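Vamwood Support Desk
Ticket: Gripper stops short of commanded opening, wrist camera view differs between cell and sim
Product: Vodatari cell, parallel-jaw gripper, wrist camera
Opened by: Fedir Stelmakh
Assigned to: Latifa Mansour
Status: Resolved

Fedir Stelmakh, 8:40 am
Hi all! We moved our Vodatari cell to a new bench in July and it has been a joy to run, right up until yesterday. Now the gripper stops short when I send it to full open. The command is 79 mm and the readback settles at 67, so I'm missing 12 mm of travel. Closing is fine. No fault code, no odd noise, and the Clornon controller reports the move as complete.

Things I tried already:
Power cycle of the controller, twice
Re-seated the connector at the wrist
Homed the gripper from the pendant
Ran the same program with the arm parked – same result

The sim copy of the cell opens all the way with the same program, which makes me think the program is okay.

Latifa Mansour, 9:25 am
Hi Fedir, great write-up, thank you! The fact that closing works and the number is so steady is a really good clue. A worn drive usually gives you a number that wanders. A steady one smells like a soft limit.

Could you open the gripper page on the controller and read me the value of "max stroke"? Also, please load the sim, send it to full open and look through the wrist camera. I'd like the sim pose as our reference before we touch anything on the real one.

Fedir Stelmakh, 10:10 am
Max stroke says 67. Ha! So there's our number. I never set that, so I'm guessing it came in with the Deák profile we loaded after the move.

Sim is up and sitting at full open with nothing between the fingers. 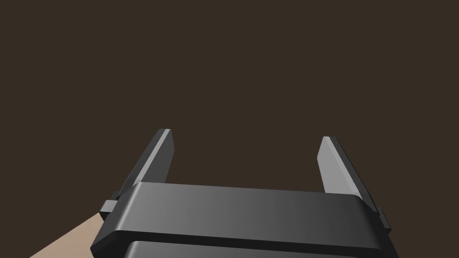 I also compared the profile files side by side, and this was fun to dig into. The old profile has 16 lines in the gripper block and the new one has 28. Most of the extra lines are speed and force presets, but there is a new stroke limit near the end. The sim doesn't read that block at all. It has its own copy of the gripper settings, so it went right on opening to 79.

Latifa Mansour, 10:35 am
Lovely find! That explains both halves of it. The short-finger kit in the Deák profile comes with a reduced stroke, and you're still on the standard fingers.

Please do it in this order:
1. Park the arm and take the cell out of auto.
2. Save a copy of the current profile under a new name.
3. Set max stroke back to 79 and leave the presets alone.
4. Restart the gripper service. A full reboot isn't needed.
5. Home the gripper, then open and close it at low speed with your hand on the stop.

If the fingers touch a hard stop before 79, quit there and tell me where it stopped.

Fedir Stelmakh, 11:20 am
Done, and it works! Readback is 79 at full open, and it repeated on every low-speed cycle I ran. Then I went up to normal speed and it stayed put. I've kept the new force presets, by the way – the soft grip one is fantastic on our thin trays.

One leftover question. Can the sim be made to read the same profile as the controller? I would have caught this before lunch yesterday if it had.

Latifa Mansour, 11:45 am
Yes! In the sim settings, switch the gripper source from "local" to "controller profile" and point it to your saved file. Reload the cell afterward or it keeps the old values. I've added a note to the Vodatari setup page about checking max stroke after a profile import. Closing this one, but reply here if the readback drifts.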